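Home | Visits | Workshops | Reading list | Contact

A day at Feneck: the software side of folding a jumper

2024-09-18

6 min read

I'd been trying to get into Feneck's open day since June, when a friend forwarded me the sign-up page and I discovered all 48 places were gone. Someone dropped out, I got the email, and off I went to Tredow on the early train with a notebook and a very squashed sandwich. I'm so glad I did!

If you haven't come across them, Feneck is a small software outfit on the top floor of the old Imrie building. They don't build arms. They write the layer that sits between a trained policy and the motors, plus all the tooling you need to work out why your robot has just done something daft. Their main product is called Stelov, and the whole day was built around it.

We started in the planning room, which was my favourite part. Stelov splits the job into a slow loop and a fast loop. The slow one looks at the camera images and predicts a short chunk of gripper motion. The fast one runs at 200 hertz and turns that chunk into joint commands, smoothing over the joins where one chunk ends and the next begins. They let us switch the smoothing off on a test arm. You could hear the difference before you saw it – a little knock at every join, like a drawer that doesn't quite shut. With it back on, the arm just glided. I made them do it twice.

There was a good question from the back about delay. If the camera image is 100 milliseconds old by the time the prediction comes out, the first part of the plan is already in the past. Their answer was to throw that part away and start from where the arm will be, and to measure the delay on each machine at start-up so you aren't guessing. It sounds obvious once you've heard it. I went home and checked my own hobby code, and of course I'd been guessing.

After morning tea we moved on to perception. Feneck mostly works with clothing, and clothing is horrible. A mug has a pose. A jumper has a sort of mood. Their first version tried to fit a mesh to each garment and it fell over whenever a sleeve was tucked under. The current one skips the mesh and looks for useful places to hold: hems, cuffs, shoulder seams. Patterned knits are a mixed blessing, because the strong colours help with tracking from one image to the next but the edges of the pattern get mistaken for the edges of the cloth. We saw a heat map where the model was wildly keen on a stripe in the middle of somebody's cardigan.

Then came the data viewer, and I could have stayed there until dark. Every demonstration recorded with a hand-held gripper lands in one big timeline, with the wide-angle video on top and the finger opening and the estimated path underneath. The set we were shown had 3,407 clips in it. You scrub along and the path draws itself in 3D beside the video, and if tracking slips there's a red band across that stretch.
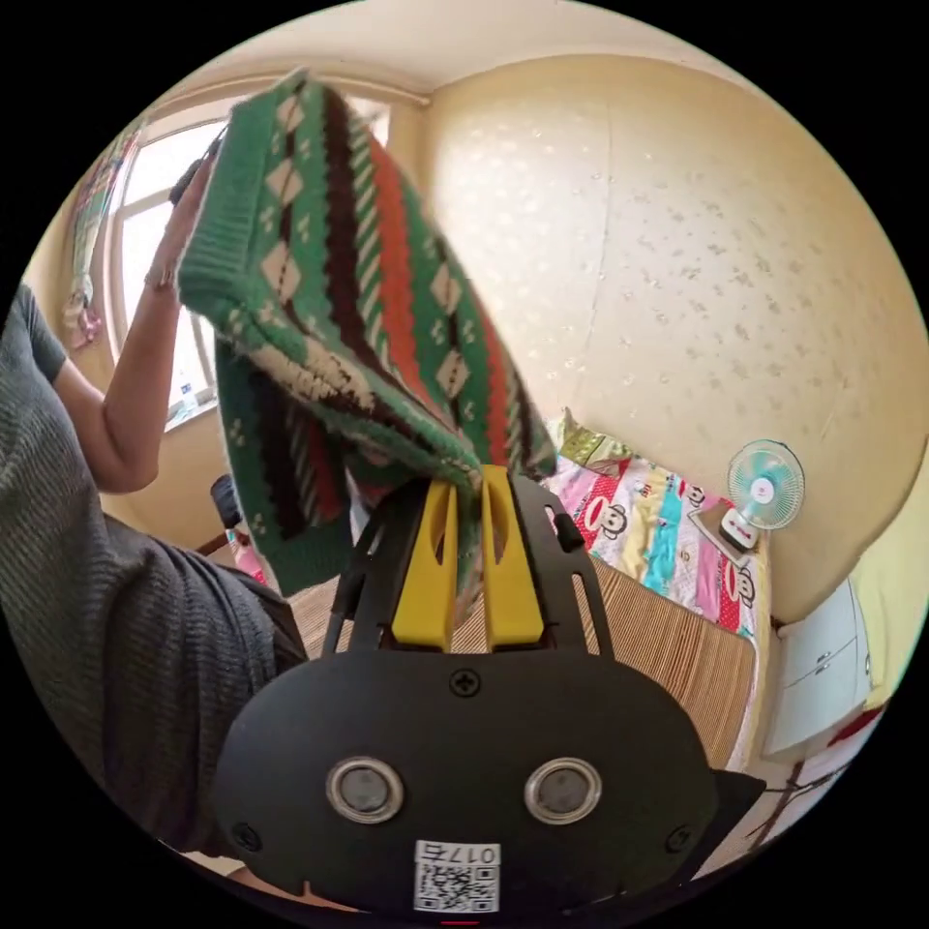
What I liked most was how the filters work. You can ask for every clip where the fingers closed but the path hardly moved afterwards, or every clip where a tracking slip falls within a second of a grasp. The answers come back as a wall of thumbnails, and you can tag them, trim them or send them to be checked by a person. One of the engineers said the viewer had done more for their success rate than any change to the model, and after ten minutes of playing with it I believed her.

The last stop was the replay bench, where a recorded path gets checked against a particular arm before anything moves. Human wrists turn in ways that some arms can't follow, so Stelov marks the unreachable bits and suggests shifting the base. We nudged a virtual arm sideways and watched the orange patches shrink. Great fun, and a bit like parking a caravan.

A couple of small grumbles. The viewer only runs on Linux for now, and the talk on calibration was squeezed in right before lunch when it deserved an hour to itself. The lift was out too, so wear sensible shoes.

They're hoping to run another one next June. I've already asked to be put on the list.

Recent posts
Notes from the Tredow maker fair
Getting started with camera calibration at home
Why my planner kept choosing the long way round
Three log viewers compared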